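MATERIALS HANDLING AND STORAGE
Unit 5: Bulk containers, unit loads and bin sizing

Reading before this unit: course reader, chapter on packaging hierarchies. Bring the Trusen data sheet to the exercise session.

5.1 Terms

A unit load is a quantity of goods arranged so that it can be moved as one object. The goods may be cartons on a pallet, parts in a bin, or sacks in a cage. The carrier (pallet, bin, cage) is counted as part of the load for weight but not for content.

A bulk container holds goods without individual positions. Parts placed in it settle at random angles. A dunnaged container holds goods in fixed positions, set by trays, dividers or molded inserts. The same outer shell can serve as either, depending on what is put inside it.

Internal volume is measured between the inner wall faces, up to the fill line. The fill line is normally set below the rim so that containers can be stacked without crushing the contents. Students regularly use the external dimensions from the catalog by mistake. External dimensions are for rack planning only.

5.2 Packing fraction

The packing fraction p is the solid volume of the parts divided by the internal volume they occupy. It depends on part shape, on the ratio of part size to container size, and on how the container was filled. Compact parts with smooth surfaces pack well. Long parts, bent parts and parts with hooks or open loops pack poorly and tend to tangle.

Wall effects reduce p. Next to a flat wall, parts cannot interlock with neighbors on that side, and the local density drops. The effect is small when the container is many part lengths wide and significant when it is only a few part lengths wide. For the exercises, use the value of p given in the problem and do not correct it.

Vibration during transport raises p and lowers the surface of the fill. A container that was full to the line on dispatch may arrive with visible headspace. This is settling, and it does not by itself show a short delivery. Check by weight.

5.3 Sizing calculation

Let V be the internal volume to the fill line, v the solid volume of one part, and m the mass of one part. The number of parts by volume is

N(vol) = p V / v

Let M be the maximum permitted net load. The number of parts by mass is

N(mass) = M / m

The capacity is the smaller of the two, rounded down to a whole part. If N(mass) is smaller, the container is weight-limited and will leave the filling station partly empty. If N(vol) is smaller, it is volume-limited.

Worked case, Cistville plant, cast bracket:

V = 80 liters
p V / v = 158 parts
M / m = 111 parts

The container is weight-limited at 111 parts. Choosing a deeper container of the same load rating would not increase capacity. A shallower one might be acceptable and would improve access. Work out the smallest V for which the bracket is still weight-limited, assuming p does not change.

5.4 Depth and access

Depth is the dimension most often chosen badly. Floor area is expensive, so planners make containers deep. The cost appears later, at the point where parts are taken out.

For manual picking, the limiting quantity is the horizontal and vertical reach to the farthest lower corner. Tilt stands, drop-side walls and spring-loaded false bottoms all shorten that reach. A drop side weakens the wall and lowers the stacking rating, so the rating must be read for the drop-side version and not for the plain one.

For mechanical picking, the limiting quantity is clearance. The tool, and everything mounted directly behind it, must fit between the walls at the lowest pick position. Hoses and cables count toward this envelope. Corners are worse than the center because two walls restrict the approach at once. Parts lying flat against a wall may be unreachable even when they are in plain view from above.
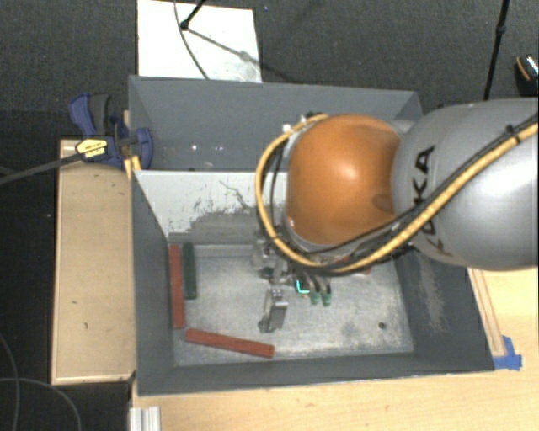
Fig. 5.1 Deep rectangular bin with robot arm reaching over it.

5.5 Wall and base features

Straight walls give the largest volume for a given footprint but do not nest when empty. Tapered walls nest, which saves return freight, and lose volume at the base. The Grotitau catalog lists both types under the same footprint code; check the suffix.

Ribbed bases resist sagging and trap small parts between the ribs. Smooth bases are easier to empty and clean. Drain holes are required where parts arrive oiled or washed, unless the container stands in a catch tray.

Dark interiors make dark parts hard to distinguish by eye or by camera. Where there is a choice of color, pick one that contrasts with the part.

5.6 Exercises

1. Repeat the worked case for the Tô container using the dimensions on the Trusen data sheet. State whether it is volume-limited or weight-limited.

2. A container is filled to the line and loses one tenth of its fill height in transit. Find the new packing fraction in terms of the old one. State the assumption made about wall taper.

3. Sketch the reach envelope for a container on the floor and on a tilt stand. Mark the region that becomes accessible.

Solutions are to be handed in on paper, with units shown at every step.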